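Workshop notebook, June
Puppy harness, second pattern (Dornirum)
Started at 8:30 in the morning, closed the book at 6:10

Continuing from the page with the coffee on it. The chest plate is now cut in the new shape, with the lower corners taken in by one finger width. I made three pieces in the small size and one in the medium. The medium I will not sew until the small one is good, because last time I sewed both and had to open both.

Webbing. The roll from Mudaliar has arrived and it is softer than the sample they sent us in spring. I like how it feels on the hand, but it slides in the adjuster. I put the same adjuster on the old webbing from the Trenum harness and there it holds. So the adjuster is okay and the combination is wrong. Vasanthi thinks we should keep the soft webbing for the belly strap only and use the stiff one where there is an adjuster. This means two webbings in one harness, two rolls to keep in stock, and the black of the two is not the same black. In daylight it is easy to see. Under the lamp over my bench it is almost fine.

Kimie asked if the other slider, with the teeth, could hold the soft one. I tried. It holds very well and after a short time it begins to eat the edge. There is a small fluff already after one afternoon. No.

Stitching. Box with cross at all four load points, thread as before. On the first piece the tension of the lower thread was too loose and I got loops on the inside, exactly where the skin of the dog is. Opened it and did it again. Please, whoever uses the heavy machine after the leash orders, put the tension back to the mark. I have made the mark new with white paint.

Buckle test. Yesterday evening I stopped at 1000 openings, and this morning I continued to 2000, by hand, with the radio on. The side buckle still closes with a clear click. The left arm of it has a white line at the root, where the plastic bends. I can't feel the line with the nail. The second buckle from the same bag has no line at 1000, I have not done the rest with this one. My thumb needs a rest too.

Weight test with the sandbag, 40 pounds, hanging overnight from the back ring. In the morning the stitching had not moved. The belly strap had come through the adjuster by the width of my little finger, again the soft webbing. This is now the second time I write the same thing and I take it as decided: stiff webbing at the adjusters. I will tell Mudaliar that we keep the roll but do not order the next one before we have talked.

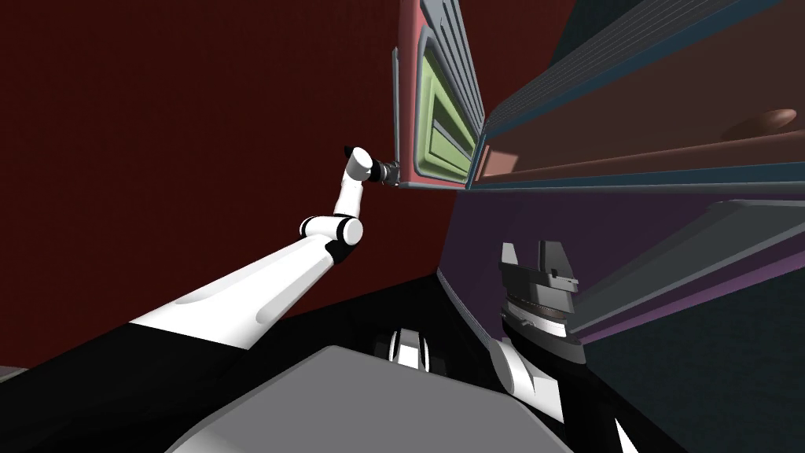 Fitting. Prakash came at 11 with the two puppies from his sister's litter, both beagle mix, one calm and one not. The calm one (Pepper) stood on the table and let me close everything. The neck opening is good. I can put two fingers flat under the strap at the throat. Behind the front legs it is still too close, and when she sits, the belly strap moves forward and goes into the armpit. On paper I had this strap further back, so I measured my own piece and found that I had sewn it on the old chalk line and not on the new one. My mistake. The chalk lines of the two versions must have two colors from now on.

The second one did not want the head through the loop. He goes backward, sits down, and then lies on his back and thinks it is a game. Rajeshwari says many of the customers who send back the Trenum write the same, that the puppy is afraid of the head opening. She has been saying it for a long time and today I believed her. With a buckle at the neck too, the harness could lie open around the puppy and be closed from the side. It costs one buckle more and makes it heavier. For the small size the weight is a question, the plastic parts are already big compared with the dog.

I made a quick one from an old sample, neck cut open, buckle put in with hand stitches. He took it. He ran with it to the door and back, and then he found the end of the strap and began to chew it. The strap ends need a keeper, elastic, two on each side. I had drawn one.

Measures from Pepper for the size chart: chest 40 cm at the widest, neck 27, back from the neck to the tail 29. Her brother I could only measure at the chest and I don't trust the number, so I leave it out.

Padding. The mesh in the chest plate collects hair very badly. After ten minutes on two puppies it looked like a month of use. Chandrasekhar has a smoother lining that he uses in the cat carriers and he left a piece on my bench. I will wash it with the webbing to see if it shrinks. He also says the gray one is cheaper than the blue one, from the same place in Clerutbridge.

Labels. The size label scratches on the inside. Move it to the outside of the belly strap, or print it. Kimie asks the printer for a price.

To do next:
Second buckle from 1000 to 2000
New small one with neck buckle, strap on the NEW line, red chalk
Elastic keepers, check if we still have the narrow elastic or only the wide
Wash test of lining and both webbings together, 40 degrees Celsius, no dryer
Ask Prakash if he can bring only the difficult one next time — the calm one fits in everything
Return the curved scissors to Vasanthi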